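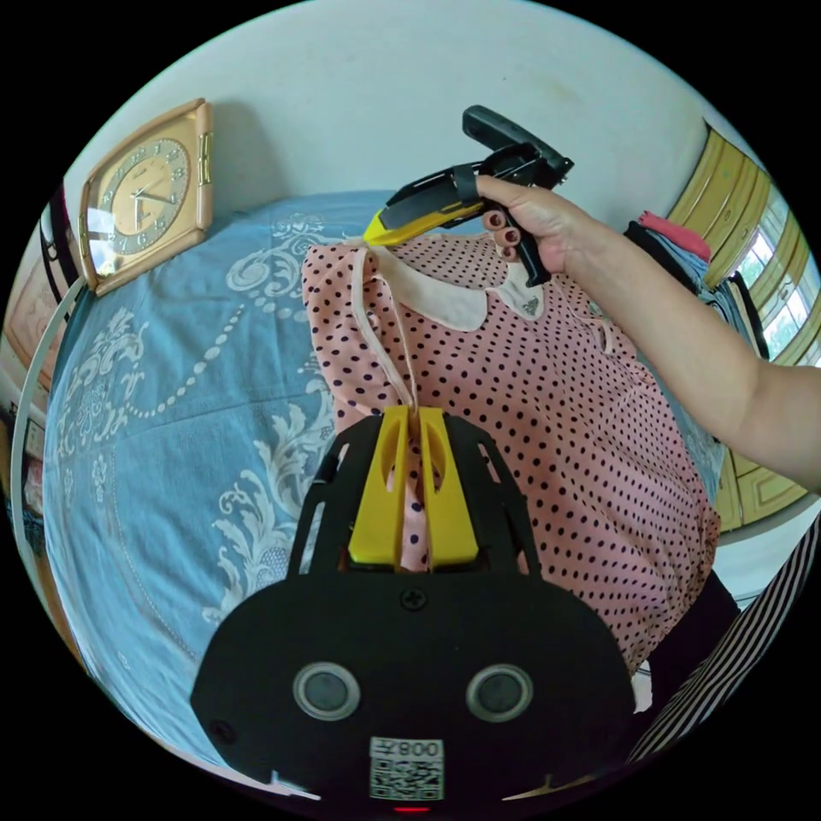

Open day at Handine, Meltstead, February

The invitation promised "the end of laundry". I have been writing about household gadgets long enough to know what that phrase is worth, but Meltstead is only an hour up the line from me and there was a lunch.

Handine has the upper floor of the old Doherty building, above a carpet showroom. Gobnait Tierney met us at the top of the stairs and gave a short talk in which the word "soon" did a lot of lifting. The plan is to teach a machine to sort, fold and put away clothes by recording people doing those jobs in ordinary bedrooms, with a gripper in each hand. The machine then learns from the recordings. She showed a slide with the figure 3282 on it, being the number of recordings so far. I asked how many of those were of a garment that ended up properly folded. She said she would have to come back to me, and she hasn't.

After that we were driven out to a house in Skidley where some of the work is done. I had expected a mock-up with white boxes for furniture. It was a proper bedroom, with a big scrolled pattern on a pale blue bedspread, a gold-edged clock propped against the wall and a heap of folded clothes by the window. Full marks for that. Most demonstrations I get taken to happen on a bare table with one grey towel.

The job we watched was a pink spotted blouse with a round collar. If you have ever ironed one of those you will know the collar is the whole problem. One pair of yellow fingers held it up by a thin tie and the other had hold of it lower down, and between them the cloth hung in the sort of lazy folds that make a blouse look like a different object every time you move it. Siobhán Mac an tSaoi, who trains the people doing the recording, talked us through it. Pinch the edge, don't grab. Lift before you pull. Keep the other hand still. All sensible, and all things my mother told me without a grant.

I had a go. The grippers work off a trigger, and you do feel clumsy, like eating peas in oven gloves. My first attempt at a shirt took 4 minutes and Ayman Obeidat kindly refolded it. He told me newcomers are asked to do 200 practice goes before anything of theirs is kept, which struck me as the most believable thing I heard all day.

Then back to Meltstead for the robot itself, and here I have to be a bit of a misery. It folded a tea towel. It folded a second tea towel. Spyros Vidmar put down a T-shirt, inside out, at the request of a man from the local paper, and the arms hovered over it for a good while before Spyros pressed the stop button and said the lighting had changed. Perhaps it had. No blouse was offered to it, with or without a collar.

Willy Smits, who handles the money side, said a home version would cost less than a used car. Which used car, he wouldn't say. He also said 337 households had signed up to a waiting list, free to join and free to leave. I would like to know how many would sign if they had to put down fifty quid.

I don't want to be unfair. The people doing the recording are good at it, and the questions from the floor were answered without too much wriggling, apart from mine. If they had called it "we are trying to find out whether a machine can learn to handle a blouse" I would have gone home content. Lunch was egg sandwiches. Parking at the Doherty building is round the back, and the lift was out of order when we went.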